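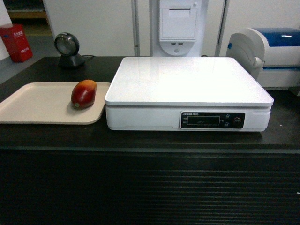
Do I have to weigh fruit on its tray, or can it go straight on the platform?

Either way is fine, as long as the scale knows about the tray before the fruit goes on. Loose fruit can sit directly on the platform. Anything small enough to roll is happier on a tray, and for that you will want the tare steps further down.

Section 2. Setting up the produce counter

Welcome to the part of the guide that most people at our Ashby and Bolberg shops turn to first. It covers the weighing end of the counter, from a clear countertop in the morning to the first priced label of the day. Take your time with it. The whole job goes quickly once you have done it a few mornings in a row, and there is no prize for rushing.

Before you begin

Wipe the countertop with a barely damp cloth and dry it well. A dark top shows dust along the back where the cables run, so please give that strip a little extra attention. Have a tray and one piece of fruit handy for the test weighing. A mango is a good choice – it has enough weight to give a steady reading, and it stays where you put it.

Placing the scale

1. Set the scale on the counter with the display and buttons facing you. Leave enough room to the left for a tray, so that a customer's fruit can wait its turn without being balanced on top of somebody else's.

2. Press down gently on each corner of the platform. If the scale rocks, turn the feet underneath until it sits firmly.

3. Check that nothing is touching the platform. The platform is wider than the body below it, so a cable or a tray pushed up close can lean on the edge and spoil the reading without your noticing.

4. Switch the scale on with the platform empty and let the numbers settle at zero before you put anything down.

Caution: Never pick up the scale by its platform. Put both hands under the body and lift from there.

Arranging the rest of the counter

5. Stand the barcode scanner at the back, on the tray side, with its window facing forward. Packaged goods can then be passed in front of it with one hand while the other keeps hold of the bag.

6. Run the scanner cable along the back of the counter. Keep it flat and well behind the scale.

7. Set the terminal stand behind the scale, and make sure that you can reach the receipt printer's cover without leaning on the platform. You will be opening it more often than you expect in December.

8. Place the label printer beside the terminal stand. Its lid needs to swing all the way up when you change the roll, so try it once before you load anything.
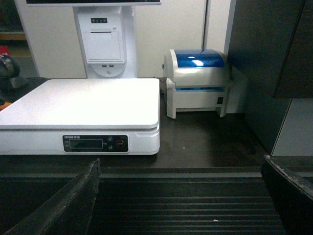

Figure 2. Scale, terminal stand with receipt printer, and label printer in position.

Weighing with a tray

9. Put the clean, empty tray on the platform, wait for a steady reading, and press the tare button. The display should go back to zero with the tray still in place.

10. Add the fruit and take your hand away completely. Even a fingertip resting on the rim of the tray will show up in the weight.

11. Choose the fruit on the terminal, check that the weight there agrees with the scale, and print the label.

12. Lift everything off. The display will now show a minus figure for the missing tray, and this is quite normal. Press tare again to clear it before you serve the next person.

Note: Our trays have been washed and knocked about for years and they do not all weigh the same. If you change trays in the middle of the morning, please repeat step 9. Adhiambo Mutiso tested two from the same stack when she put these pages together. One came to 1,565 on the gram display with its fruit and the other to 1,585, with the very same fruit in both.

Note: Juice and grit collect under the lip of the platform. Switch off and wipe there at closing time, using a soft cloth and no spray. Spray goes on the cloth first, if you need it at all.

If the terminal does not show a weight

Wait a moment, then take the fruit off and put it back on. If there is still nothing, check the cable at the back of the scale and restart the Broltix till program from its own menu. Prices are kept on the Kerodov list, and restarting will not disturb them. For code 23, go on to Section 5.

Section last revised 14 Aug 2023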